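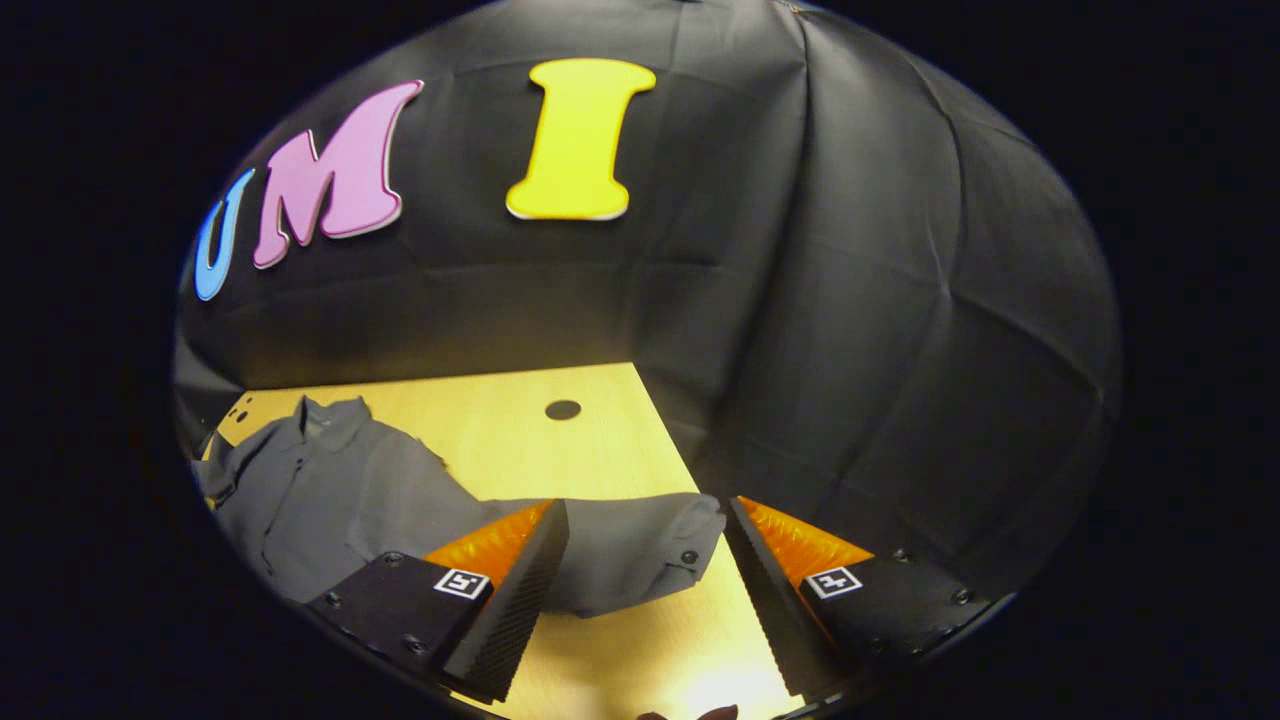

*Photo: Arnout Verhoeven, Kullthorpe finishing room*

## 4. Setting up the folding station for shared work

This section covers a Graveck folding cell at a table where operators also fold by hand. Complete Section 3 (power and network) before you start. Read the cautions first if you have worked only with the older Kazmi press line, which stops and restarts differently.

### 4.1 What changes for the operator

The cell takes over the repeated folds on long-sleeved shirts. The operator lays out each garment, checks it, and handles anything the cell rejects. Collar work stays manual.

Under the Kullthorpe work plan, an operator spends no more than 4 hours of a shift at the cell and the remaining time at hand folding or inspection. The shift lead enters the rotation in Skosusus before the shift begins. Rejected garments are not charged to the operator's fold count.

### 4.2 Preparing the table

1. Clear the tabletop of pins, tags, and loose buttons.
2. Hang the dark backdrop behind the table. Folds in the fabric are acceptable. Light gaps are not.
3. Wipe the tabletop with a dry cloth. Do not use polish or spray.
4. Dim any lamp that produces a strong reflection on the wood near the gripper.
5. Check the square marker on each finger mount. Both must be clean and flat. Replace a marker if a corner has lifted.
6. Inspect the orange pads on the fingers. Replace pads in pairs.

**Note:** Fabric from the backdrop may rest on the table, provided it stays out of the fold area.

### 4.3 Laying out a shirt

1. Place the shirt on the left half of the table with the collar toward the far edge.
2. Extend one sleeve to the right, across the middle of the table.
3. Leave the cuff as it comes from the rack. If it is folded back, do not unroll it.
4. Smooth out any crease that crosses the full width of the sleeve. Small wrinkles can be left.
5. Open the fingers wide enough to clear the sleeve on both sides.
6. Step back behind the floor line and press **Ready**.

**CAUTION:** Keep hands off the table while the amber lamp is lit. The fingers may close without further warning.

**CAUTION:** Do not pull a garment out of closed fingers. Press **Stop**, wait for the lamp to go out, and open the fingers with the release lever.

### 4.4 First run with operators

Schedule 2 operators for the first run. One lays out garments and the other watches the stop button. They trade places after 8 shirts.

1. Select **Sleeve fold** and set the speed to **Low**.
2. Run the first batch without recording fold counts.
3. Enter each stop in Skosusus with a reason code. Use code 4 for any stop an operator made for comfort or safety. No supervisor approval is needed for this code.
4. Review the entries with both operators before raising the speed.

**Note:** The speed setting is locked at **Low** for an operator who has not signed the training sheet. Blank sheets are kept with the cell logbook.

### 4.5 Returning the table to hand work

1. Press **Stop** and wait for the lamp to go out.
2. Turn the mode key to **Manual** and remove it.
3. Move the gripper to its rest.
4. Hang the key on the shift board next to the operator's name.

Hand folding may begin once the key is on the board. If the key is missing, treat the cell as live and call the shift lead.

Send questions about rotation or fold counts to Despina Todorova, work planning. Report pad and marker faults through the Skosusus maintenance form.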